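Getting the smell out of wrestling kit: what works and what's a waste of money

Every club changing room has someone who swears by putting boots in the freezer. I tried it for most of November. Mine came out cold and smelled exactly as before once they'd warmed up on my feet. Bacteria cope with a domestic freezer far better than your peas do.

Same goes for the sports detergents. I paid for a bottle of Zorkier on Izzati Yeoh's say-so and washed one knee pad in it and its twin in ordinary non-bio. Two of us sniffed them blind and neither could pick the posh one. Your nose may be better than mine.

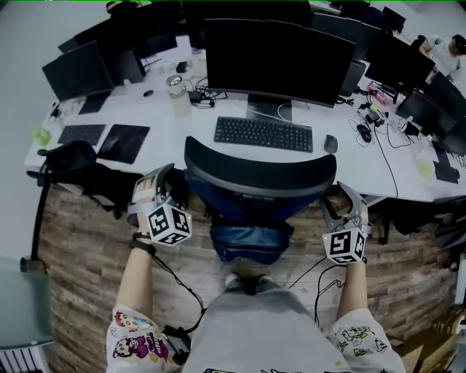 Singlets and tights go in inside out, at 30, with no softener. Softener coats stretchy fabric and holds the smell in, whatever the bottle says about freshness. If they still whiff, soak them for an hour in a bucket of cool water with 800 ml of white vinegar, then rinse and wash as normal. Never mix vinegar with bleach.

Knee pads need squeezing, not wringing. Roll them in an old towel and stand on it. Then leave them 48 hours somewhere with a draught. The label on my Bakos pads says "dries overnight", and I've yet to see a night that long.

Boots: laces out, insoles out, tongue pulled right forward, stuffed with newspaper. Change the paper before bed. Bicarb in the toes does a bit, though Orsolya Deák thinks I'm imagining it and she may be right. Keep them off the radiator or the glue goes. 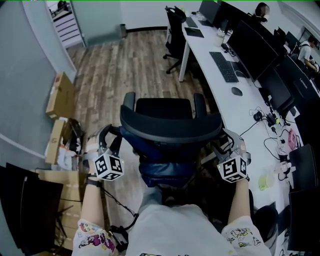
White T-shirt with cartoon print sleeves.

Printed tops get turned inside out too, and ironed from the back if you must iron them. I don't bother.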